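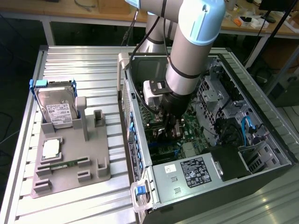 本報告では、デスクトップPCの部品着脱を行う組立セル(以下、Clivikセル)の立ち上げ、日常保守、および後期に実施したケーブル経路の修理についてまとめる。セルは協働ロボット1台、アルミフレームの作業テーブル、部品トレイで構成される。対象のタワー型ケースは開口面を上にして横倒しに置き、テーブル左側のトレイにはCPU、メモリモジュール、青いキャディに入れた3.5インチHDDを配置する。トレイは3Dプリンタで造形した灰色の平板で、部品ごとに凹部または溝を設けた。メモリは溝に水平に寝かせ、HDDは立てて保持する。グリッパは上方からケース内に進入するため、ケース縁とハンドケーブルの離隔が設計上の主な制約となった。

1. 目的
前年度の班から引き継いだ時点で、セルは動作するものの、教示点の再現性に問題があった。電源投入のたびに位置補正が必要で、補正手順も文書化されていなかった。本課題の目的は次の二点である。
(1) 基準出しから試運転までの手順を一本化し、作業者による差を小さくする。
(2) 保守項目と周期を定め、故障時の切り分けを可能にする。
把持戦略や画像認識の改良は対象外とした。

2. セルの設定
2.1 トレイの固定
トレイはテーブルの溝にTナットで固定する。引き継ぎ時は2点固定であり、締結順によってトレイがわずかに回転していた。これを4点固定に変更し、対角順に仮締め、本締めの2段階で締める手順とした。使用ボルトはM5、締付トルクは樹脂部の割れを避けて低めに設定し、座金を追加した。

2.2 座標系の設定
ユーザ座標系はトレイ用とケース用の2系統を定義した。引き継ぎ時はテーブル基準の1系統のみで、ケースを置き直すと全教示点に影響が及んだ。分離後は、ケース側がずれてもトレイ側の点を修正せずに済む。基準出しには先端を尖らせた治具を用い、原点、X軸上の点、XY平面上の点の順に登録する。登録後は原点へ戻し、目視で先端のずれを確認する。

2.3 ツール設定
TCPはグリッパ指の先端中央に設定した。負荷質量と重心は、ハンドに取り付けたセンサおよびブラケットを含む値を入力する。前年度の設定にはセンサ分が含まれておらず、ダイレクトティーチ時にアームがゆっくり下がる症状が出ていた。再入力後、この症状は確認されていない。

2.4 速度制限
ケース外の移動は最大速度の40%、ケース内は4%とした。切替位置はケース開口面の上方30 mmの平面である。この平面より下では直線補間のみを使用し、手首姿勢の変更を禁止した。

3. 日常保守
保守表はPrinine社の学内向け講習資料の書式を参考に作成した。項目は以下のとおりである。

始業時
・非常停止の動作確認
・トレイ固定ボルトの合いマーク確認
・グリッパ指の摩耗、異物付着の確認
・ケーブルの被覆、クランプの緩みの確認

月次
・ユーザ座標系の原点確認
・センサブラケットの増し締め
・プログラムおよび設定のバックアップ

指先の清掃にはエタノールを含ませた不織布を使う。CPUのヒートスプレッダに接触する面は、グリスが残ると把持時に滑るため、部品側も同時に拭く。バックアップは制御装置の外部メモリと研究室サーバの2か所に保存し、ファイル名には変更した座標系の番号を付ける。

4. ケーブル経路の修理
4.1 症状
12月の連続運転中、22サイクル目でグリッパの通信断が発生し、保護停止に入った。再起動後は復帰したが、その後も手首を大きく回した姿勢で再発した。

4.2 切り分け
制御装置側のコネクタを差し直しても変化はなかった。次にアームを停止した状態でケーブルを手で軽く動かし、通信状態を監視したところ、ハンド側コネクタの根元を曲げた場合にのみ断線が再現した。テスタによる導通確認でも、同じ位置で1芯が断続することを確認した。

4.3 原因
ケーブルの余長が不足しており、手首回転時の引張りがコネクタ根元に集中していた。クランプがコネクタから離れすぎていたことも一因と考える。Andholm型番のクランプを追加する案も検討したが、幅が合わず採用しなかった。

4.4 処置
ケーブルを交換し、アーム側面で緩い曲線を描くように余長を取り直した。ただし余長を増やすとケース縁に接触するおそれがある。各教示点で手首を可動範囲の端まで回し、縁との隙間が残る長さに決めた。コネクタ直近にはクランプを1個追加し、被覆に位置の印を付けた。この印のずれの有無を始業点検に加えた。

4.5 確認
処置後、部品を把持しない空運転を30サイクル、続いてメモリの把持と搬送を30サイクル実施した。いずれも通信断は発生しなかった。断線部が曲げ疲労によるものか初期不良かは、交換品を切開していないため特定できていない。

5. 考察
座標系の分離により、ケース交換後の修正はケース用座標系の再登録だけで完了するようになった。一方、トレイの造形品には反りがあり、4点固定で押さえ込んでいるため、取り外すと再び反る。長期的にはÓ Riain方式の交換式ネストのように、平面精度が必要な部分だけを金属製にする構成が望ましい。
また、速度切替面を平面で定義したため、HDDを立てた位置の付近では必要以上に高い退避点を通る。領域を直方体で定義すれば短縮できるが、今年度は安全側の設定を維持した。

6. 残件
・HDDキャディ用保持部の再設計(挿入方向のガタが大きい)
・ケース位置決め用の突き当ての追加
・交換用ケーブルの予備1本の手配
・保護停止時の復帰手順書の改訂。ケース内で停止した場合は、自動復帰を使わず、手動低速で鉛直方向に退避させる旨を明記する。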